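Does Cardboard Really Turn Back Into Cardboard?

You have probably seen the three arrows chasing each other in a circle. They are printed on boxes, bottles, bags and lots of other things. The arrows seem to promise that when you are finished with something, it goes around and becomes the same thing again, forever. Is that true? Let's be a little suspicious and check.

First, what is cardboard made of?

Cardboard is paper, and paper is mostly tiny threads from wood. The threads are called fibers. Tear a bit of brown cardboard slowly and look at the ragged edge. See the fuzz? Those are fibers sticking out.

Most shipping boxes are made of corrugated cardboard. That means there are flat sheets on the outside and a wavy sheet glued between them. The wavy part has lots of little arches, and arches are good at holding up weight. Some people will tell you a box is strong because it is thick. Try squashing the wavy part flat with your thumb, then bend it. It flops. The cardboard has just as much paper in it as before, so the paper can't be the whole answer. The shape was doing a lot of the work.

What happens to an old box?

At a paper mill, old boxes go into a giant tub of water and get stirred until they fall apart into gray-brown mush called pulp. Screens catch the tape, staples and plastic. Then the mush is spread out thin, squeezed and dried, and it is paper again.

So far the arrows are telling the truth. But every trip through the tub is rough on the fibers. They get shorter and stiffer, and short fibers don't hang on to each other very well. Mills often mix in some new, longer fibers from trees to keep the paper strong. The circle has a leak in it.

How many trips can a fiber make? You will find lots of different answers. I have read "five to seven times" in many places, and some people think it can be more. When you see a number like that, ask who counted, and how. Nobody can put a name tag on a fiber and follow it around.

Does every box get recycled?

No. A box with the arrows on it only CAN be recycled. Somebody still has to put it in the right bin, and it has to be fairly clean. Grease is a problem because it soaks in and won't wash out with water. That is why many towns don't want the greasy bottom of a pizza box, though some will take it. Your town has its own rules, so look them up. 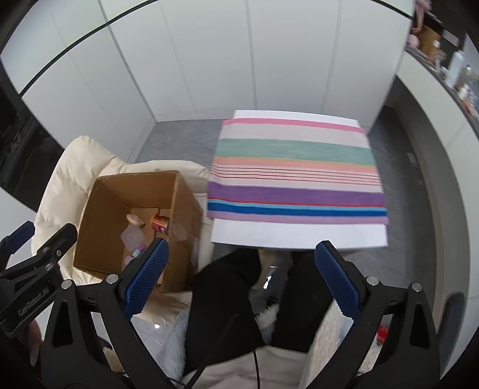
Using a box again before you recycle it is a good idea, and it doesn't need a mill, a truck or a tub of water. A plain brown corrugated box with its flaps folded open, like the one there, could hold art supplies or become a garage for toy cars. Is reusing always better? Usually, but a soggy box full of mold isn't helping anybody.

Try it yourself

Soak some torn cardboard in warm water overnight, mash it with a fork, and press it flat on an old towel. Let it dry for a day or two. Now try to tear your new sheet and a piece of the old box. Which one rips more easily? Write down what you guessed first, even if you guessed wrong.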